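**Ticket 1540: Table cloth creeps, organizer no longer lines up with grid**

Status: Closed
Priority: 4
Reported by: Evaristo Bellini
Area: Sorting table, curtained bay
Affected items: Tena cloth (green, white grid), white compartment organizer, small-item set

**Problem**

The organizer is placed against the printed grid at the start of each session. By the end of a session its front edge no longer runs parallel to the nearest grid line. Small items set out on the cloth are off their squares as well. Resetting the layout fixes it until the next session.

Worst drift measured so far is 6 mm at the front left corner of the organizer.

**Expected**

Organizer stays square to the grid for a full session. Items left on the cloth can be logged by grid square without checking each one again.

**Environment**

- Cloth: Tena, one piece, delivered folded. In use since November.
- Organizer: white plastic, fixed compartment walls, no feet on the underside.
- Table: Kerkow, smooth top. Cloth laid directly on it.
- Curtains: black, pleated, hung on three sides by Monti.

**Log**

09:20 -- Bellini. Cleared the table and lifted the cloth. Table top clean, no residue. Put the cloth back with the grid parallel to the long edge. Measured organizer position from the table edge: 465 mm.

09:45 -- Bellini. Pushed the organizer sideways by hand. It does not slide on the cloth. The cloth slides on the table and carries the organizer with it. This rules out the missing feet as the cause. Note that the first version of this ticket asked for rubber feet -- request withdrawn.

10:10 -- Bellini. Checked the fold creases. One crease runs under the organizer and holds it slightly high on one side. Ironed the cloth from the back on low. Crease mostly gone, print not affected.

10:40 -- Bellini. Repeated the push test after ironing. Cloth still slides. Creases are a separate, minor problem.

11:15 -- Bellini. Fitted a strip of Drotix anti-slip mesh under the rear half of the cloth. Rear half now holds. Front half still moves and bunches slightly when pushed toward the back. Half coverage is worse than none for the grid lines, as they bow in the middle.

11:50 -- Bellini. Removed the strip and cut a full-size piece of mesh, 20 mm short of the cloth on all sides so it does not show. Laid the cloth again and smoothed it from the center outward. Push test passed in all directions. Organizer back at 465 mm.

13:30 -- Bellini. Set the small items out again for the afternoon. Cards go in the organizer, green cube in its own compartment, toy blocks on the cloth to the left. Clear container goes in front of the organizer, close up to it.

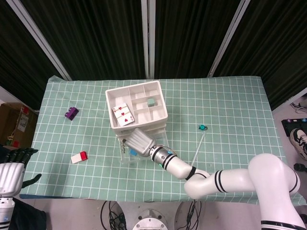 *Ticket 1540, attachment 1: layout on the gridded cloth, organizer in the middle, purple block and white and red block to the left.*

16:40 -- Bellini. End of session. Organizer at 465 mm, front edge parallel to the grid line. Cloth has not moved at the table edges. No bunching.

**Cause**

Low friction between cloth and table top. Repeated light contact with the items moved the cloth a little each time.

**Fix**

Full-size anti-slip mesh under the cloth. No adhesive used. Tape was considered and rejected, as the cloth comes off for washing.

**Follow-up**

1. After washing, iron the cloth from the back and let it cool flat before laying it.
2. Lay the mesh first and check that none of it is folded over. A double layer lifts the cloth enough to tip the blocks.
3. Record the organizer distance at the start and end of each session for one more week. Reopen if the difference is over 2 mm.
4. The playing cards tend to ride up against the compartment wall. Not related to this ticket. Log separately if it matters for the count.
5. Spare mesh is rolled up on the shelf behind the door, labeled with this ticket number.

Closed by: Evaristo Bellini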